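Neighborhood News » Grostville Letter » Money Matters

The Library Will Now Take Your Card

As of July, the Grostville Public Library accepts plastic at the front desk. Those of you who have been paying your overdue fines in nickels, out of principle, may go on doing so, but the staff will be allowed to sigh.

The change was a long time coming. I first heard it mentioned when my daughter was in the summer reading club, and she now has a mortgage. The old cash drawer sticks in damp weather and has to be opened with a butter knife, which lives in the pen cup and has been borrowed for birthday cake more often than I care to think. The knife is staying, by popular demand.

What pushed matters along was the book sale. Last year's brought in 2,600 dollars, every bit of it in cash, and Tudor Grecu had to walk it over to the bank in a tote bag that said BOOKS on it. He reports that no one gave him a second look. He also reports that he'd like never to do it again. Add to that the 33 people who left the sale with nothing because they'd come without cash, put their stack down on the nearest table and promised to be right back. We reshelved those stacks at closing time. Four of them were the same cookbook.

The new reader comes from Bramoler, a company picked after a bidding process in which there were two bidders and one of them misspelled "library." It costs us 109 dollars up front, plus a small bite out of every sale. There is a minimum of two dollars for card payments, so if you owe 35 cents on a Rusu mystery you have three choices: find a quarter and a dime, buy a tote bag, or keep the book a while longer and let the fine ripen. 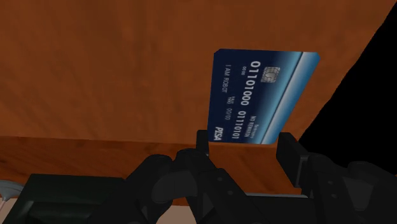

A few practical points. The front desk can take cards for fines, lost books, copies and the sale shelf by the stairs. It can't take them for the coffee machine, which has its own ideas about money and accepts only the older dollar bills. Receipts come by email or on paper, and the paper ones make a decent bookmark. If your card is declined, the desk will tell you in a library voice, so only the people in Periodicals will hear.

The fall sale will be in the basement again, doors at 9 a.m. Dealers, please leave the scanners in the car until ten. We know who you are, and we know about the folding wagon.

Comments (3)

Kestumetti: Does the two dollar minimum apply per book or can I add up my fines? Asking for my whole household.

Dot on Mill Street: You can add them up, I did mine this morning. I don't want to talk about the total.

Retired and Reading: One of the cookbooks was mine. I did come back, you were closed.

Contact the Letter | Copyright Grostville Letter | Back to top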